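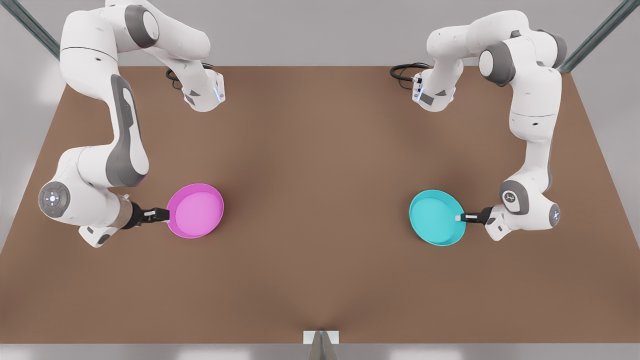
The ferry bill came up in the second hour, right after the vote on parking meters, and Guðlaug Bach had already eaten both of her sandwiches.

She loved it up there in the press gallery. She loved the brass rail and the bad heating and the way the Grovonbridge council pretended not to look up before saying anything clever. Five years on the paper and she still got a flutter when the clerk stood and read out a number!

"Measure 63," the clerk read. "Transfer of the Bidari ferries to a private operator."

Everyone sat up. The mayor had been promising this since May, at ribbon cuttings, on the radio, once at a funeral. The city would keep the docks, and a company called Thorlacius would get the boats, the crews and the schedule. Thorlacius liked the plan very much. The dockside neighborhoods liked it a good deal less, and they had filled the back rows in their raincoats.

Leonidas Sotiropoulos got up to speak. He had run the night boat before he ran for council, and he still stood with his feet wide apart, as if the carpet might roll.

"I have a question about the 5:40," he said.

The mayor looked at her papers. "The 5:40?"

"The morning boat. Bakers take it, and the nurses coming off shift. It has never made a dime. Where is it in the contract?"

Pages turned, lots of them. Guðlaug leaned so far over the rail that her pencil fell and landed in the lap of a man from the harbor office, who politely held it up for her.

"Service levels are at the operator's discretion," the mayor said at last.

"So it's gone."

"I didn't say that, Leonidas."

"No," he said. "Page 68 did."

Oh, the noise! Raincoats rustling, the gavel going, somebody's baby joining in. Guðlaug was writing with her spare pencil as fast as her hand would move, and she got all of it, even the baby.

They sent the measure back for changes by 2 votes. It wasn't dead, and the mayor told the hallway so, smiling hard. Thorlacius would come back with a new draft, and there would be another long night and more sandwiches.

Guðlaug filed her story from the steps and then walked down to the water. The Flukano was tied up at the end of the pier with her lights on, a fat old boat with a dented rail. A deckhand was hosing down the ramp.

"You running in the morning?" she called.

"5:40," he said, and went on hosing.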